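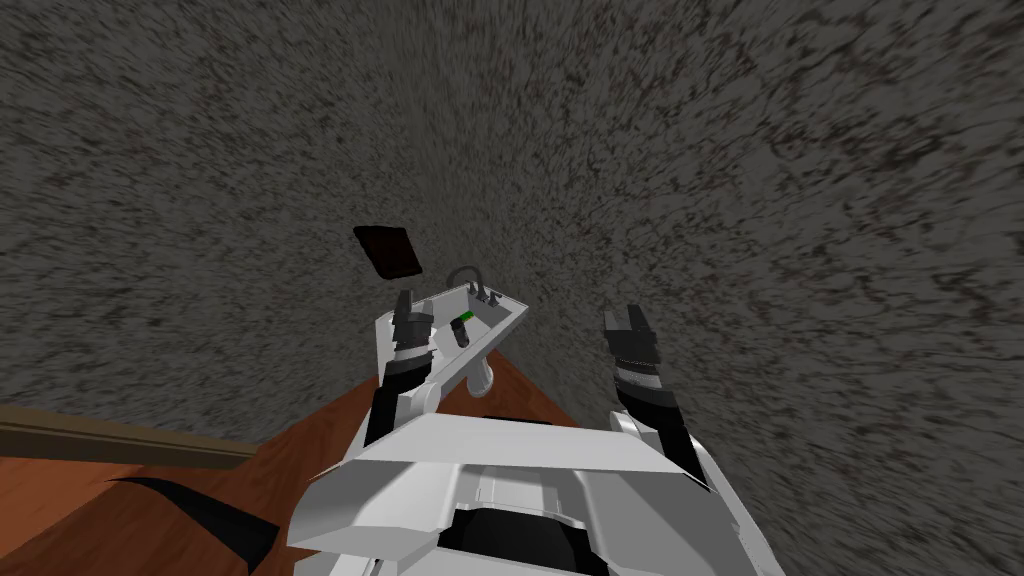 White pedestal sink with a dark gray faucet, 3D render.

Reality TV & Celebrity Help Board

How do I find out if the Pimentel baby episode was cut from Prallero?
Posted by tratmont_mom, June 2020

Ok so this has been bugging me for days. I watch Hearts on Tratmont with my sister, we started it in the spring when there was nothing else to do, and we're now on the second season on Prallero. The season where Anselmo Marinho and his wife are having their second kid. Big deal on the show, they talk about it every single week, the name, the nursery, whether his mother is moving in, all of it.

Then we get to the end of one episode and she's still pregnant, they're arguing over the godparents. Next episode starts and the baby is already there. Like weeks old. No hospital, no announcement, nothing. They just walk in with a car seat and everybody acts like we know. My sister swears she saw the hospital episode when it was first on TV and that he was filming the whole thing on his phone and got yelled at by the nurse. I never saw it on TV so I cant say.

Episode list on Prallero goes straight through with no gap in the numbers. I checked on my tablet and on the TV app, same thing both places. I pay for the regular plan, the one with no ads.

So was there an episode and they pulled it? Or is my sister mixing it up with some other show (she does watch a lot of them). And if it exists where can I see it, legally please, I don't want a link that fills my laptop with junk. Already tried searching the episode title but I don't know the title so that went about how you'd expect.

Also does anybody know what they ended up naming her. They only call her "the little one" in the episodes I have seen and I don't want to look it up and get the divorce or whatever spoiled. If there is a divorce DON'T tell me.

Edit: it's the US version of the app, if that matters. Sister says it was on in August when it first ran, a Sunday night she thinks.

cartwheel59

Your sister is right, it's real. It was a special, not a regular episode, and that's why the numbers don't skip. It ran as a double-length thing called Welcome Home, Little One and it was never counted as part of season two. On TV they just stuck it in between the two episodes you're talking about so everybody watching at the time saw it in order. On streaming the specials get sorted separately and half the time they don't get put up at all.

Things to try, in this order:

Go to the show page on Prallero, not the season page. Scroll past the seasons, past the cast thing, past "more like this". There is sometimes a row called Extras. It does not show up on every TV app, mine has it on the website and not on the TV. Tablet app is hit or miss. So try it in an actual browser on a computer, logged in.

If no Extras row, search for the special by its own name. Type the whole title with the comma. Dumb I know, but without the comma I got a cooking show and a cartoon.

If still nothing, then it's not in your region or the rights ran out. Happened with the wedding special too, it was there when I signed up and a few months later gone. They never said a word about it. I wrote to support and got a copy-paste answer about how titles come and go.

After that your best bet is the disc set. Season two box has it on disc 2 along with the reunion. Check your library before you buy, mine had it, there was a wait but not a long one. The library catalog lists it under the show name and then you have to open the contents note to see whether the special is in there. There are two versions of the box and the older one does NOT have it. Back cover should say "includes the special" in small letters near the bottom. If you're buying used ask the seller for a picture of the back, people list the wrong one all the time and I don't think they're even lying, they just don't know.

The nurse thing is in there. She doesn't exactly yell, she tells him to put the phone down and hold his wife's hand, and he does for maybe a minute and then the phone is back. The clips he posted himself are a separate thing, those were on his own page and most of them are deleted now. If somebody tells you they have "the full birth video", no they don't, don't click it.

Not going to say the name in case you watch it, they make a whole moment out of it right at the end.

One more thing, the episode right after is edited a little different on streaming too. On TV it opened with a recap, which is why people back then weren't confused. Streaming chops off the recaps. So you lost the special AND the recap, no wonder it made no sense.

Trodus_fan

lol they cut everything on that app. switch to Trodus its better. had all the seasons last time i looked, pretty sure the specials too but i only watched the first season there so dont quote me. free trial if you use a new email

baby is cute btw, looks just like him

lettie_b

Want to correct one thing above before you go signing up for stuff. Trodus does have the show but it's the international cut, at least it was when I had it. Shorter episodes, the music is swapped out for generic piano in most of the party scenes, and no specials that I could find. I went through the whole list looking for the reunion. Maybe it changed. Check the list before you put a card in, you can browse without an account if you scroll down past the sign-up box. And the trial turns into a paid plan after 30 days, put a reminder in your phone, I forgot and paid for a month of nothing.

cartwheel59 is correct about the Extras row. Found mine in the browser just now after reading this — had no idea it was there. On mine it's not called Extras though, it's Bonus, and you have to click a tiny arrow to open it up. The Pimentel thing in your title threw me at first by the way. Pimentel is the wife's family name and the tabloids used it for the baby, but on the show nobody uses it, so searching with that gets you old gossip pages and not the episode. Use the special's title.

Now about spoilers, be careful with the fan wiki. The page for the special is safe enough but the side box lists every family member with their status now, current spouse, ex spouse, all that, right next to the cast photo. You'd see it before you had time to look away. I'd skip it altogether until you finish. Same for the comments under any clip. People in there can't help themselves. There was one thread with 287 replies and I had the last season spoiled for me by the third one down.

If you go with the discs, and you don't have a player hooked up anymore like half of us, most game consoles will play them but you may need to download the player app first. Took me a while to figure that out, I thought the disc was scratched.

As for whether you need to see it, I'd say yes. The godparents argument gets settled in there and they bring it up later like you should know who won. Also his mother and the car seat, you'll see.

tratmont_mom

Update, found it!! Was under Bonus with the tiny arrow like lettie said, in the browser only. Still not on the TV so we watched it on the laptop on a chair. Sister is being unbearable about being right. Thank you cartwheel and lettie. Cried at the name part. Not signing up for the other one.

This thread is closed to new replies.

We use cookies to remember your login and show you related threads. By continuing to use this site you accept our cookie policy.

Contact the moderators | Copyright 2020 Reality TV & Celebrity Help Board | Back to top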